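Trondholm Seat Belt Ordinance

The Trondholm Seat Belt Ordinance is a local traffic law that requires every person riding in a passenger car, van or light truck within the city of Trondholm to wear a seat belt. It replaced an older rule that covered only drivers and front-seat passengers. The ordinance is enforced by the city police and by parking and traffic officers who have been given citation powers.

Background

The earlier rule dated from a time when many cars on the road had no belts in the back seat. It set a small fine and could be enforced only when a driver had been stopped for something else, such as speeding or a broken tail light. Rear passengers over the age of 11 were exempt.

Council member Ileana Onu introduced a bill to cover all seats in April. Her proposal also made the offense a primary one, meaning that an officer could stop a car for an unbelted rider alone. A petition in support collected 1285 signatures, most of them from the Ferrand district, where two state roads meet.

Opposition

Opponents argued that adults should be free to decide for themselves whether to buckle up. Others accepted the safety case but objected to primary enforcement, saying that it gave police too much room to stop drivers. Purificación Lorente, a lawyer who spoke at the public hearing, asked the council to require a written record of every stop made under the law. That request was added to the bill as section 6.

Taxi owners raised a separate concern. The Tomex cab company said its drivers could not force passengers to comply and should not be fined for them. The final text makes adult passengers responsible for their own belts, while the driver remains responsible for anyone under 14.

Provisions

The ordinance was adopted on Aug 26, 2021. A first offense carries a written warning, and later offenses carry a fine. No points are placed on the driver's license. People with a doctor's note are exempt, as are mail carriers on their routes and riders in vehicles built without belts.

City buses are not covered. School buses fall under state rules.

Public information

The city mailed leaflets to around 4000 households before enforcement began. Trorkico, a local printing firm, produced the leaflets and a set of window stickers. Tote bags were handed out at the library and at the Ferrand street market.

Later changes

An amendment extended the ordinance to delivery vans with side-facing seats. A second amendment, which would have raised the fine for repeat offenses, was withdrawn before a vote.

See also: Child restraint laws; Primary enforcement; Traffic stop
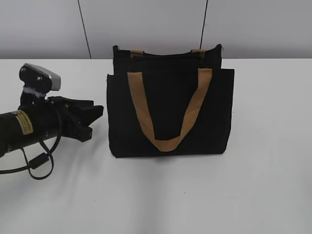
A black canvas tote bag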